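The Slow Leak: Living With Low Iron

Darlene Robichaud started chewing ice in February. She kept a cup of it on her desk and went through four or five refills before lunch. She thought it was a habit, like gum. She had given up soda over the holidays and assumed her mouth wanted something to do.

By spring she was sleeping ten hours a night and waking up tired. The stairs at her office in Pledovville, two flights she had climbed for years, left her holding the rail at the landing. Her hair came out in the shower. She was 62, and she put most of it down to that.

The ice was the clue. A craving for ice or for things that aren't food at all, such as dirt, chalk or starch, is called pica, and it is a well-known sign of iron deficiency. Doctors don't fully understand the connection. In many patients the craving fades soon after treatment begins, often before blood counts have recovered.

What Iron Does

The body uses iron to make hemoglobin, the protein in red blood cells that carries oxygen. When iron runs short, the body first draws on what it has stored, mainly in the liver, spleen and bone marrow. A person can spend months at this stage with an ordinary blood count and still feel worn out. Once the stores are gone, hemoglobin drops and the condition becomes iron deficiency anemia.
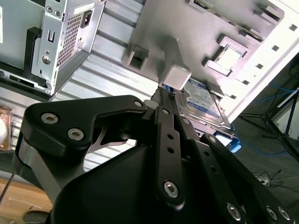 The early symptoms are easy to explain away. Fatigue is the most common. Others include headaches, cold hands and feet, brittle nails, a sore tongue, restless legs at night and shortness of breath on mild exertion. Some people notice a pounding heart when they lie down. Pale skin is on every list, but it is easier to see inside the lower eyelid than on the face.

Robichaud had most of these. "I had a reason for each one," she says. "My feet were cold, so I bought socks."

Getting Tested

A standard blood count will catch anemia but may miss the stage before it. The test that shows the body's stores is called ferritin, and it isn't always part of a routine physical. Patients who have symptoms can ask for it by name. Ferritin can also read falsely normal during an infection or with a chronic inflammatory illness, so a doctor may order other iron tests alongside it.

Robichaud went to the walk-in clinic in Dradisthorpe on a Thursday, mostly about her legs. The nurse asked about the cup of ice she had carried in with her. Her hemoglobin came back low and her ferritin was 2. The clinic called her at home that evening.

Finding the Cause

In younger women, heavy periods and pregnancy account for much of the iron deficiency doctors see. In men, and in women past menopause, the first concern is bleeding somewhere in the digestive tract. Ulcers, polyps, regular use of aspirin or ibuprofen, and colon cancer can all cause a small, steady loss that never shows. Celiac disease and some kinds of stomach surgery keep the gut from absorbing iron in the first place.
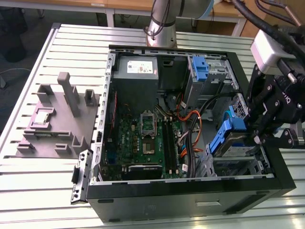
For this reason, taking pills without a diagnosis is a poor idea at Robichaud's age. The numbers may improve while the source of the bleeding goes unexamined. She had a colonoscopy and an upper endoscopy on the same morning. The second test found an ulcer, probably from the ibuprofen she had been taking for her knee.

Treatment

Iron tablets are cheap and work for most people. They can also cause constipation, nausea and dark stools, and plenty of patients quit early. Taking a dose every other day is easier on the stomach for some and may be absorbed just as well. Coffee, tea, milk and calcium supplements get in the way and are best kept a couple of hours apart from the pill. When tablets fail or can't be tolerated, iron can be given by IV.

Food helps hold the level steady, though it rarely fixes a real shortage alone. Red meat, shellfish, beans, lentils and fortified cereals are good sources. Iron supplements should be locked away from small children — an overdose can kill.

Robichaud took tablets for 12 weeks, then stayed on them for another three months to rebuild her stores. She stopped the ibuprofen and was treated for the ulcer. The ice went first, within days. The stairs took until late summer.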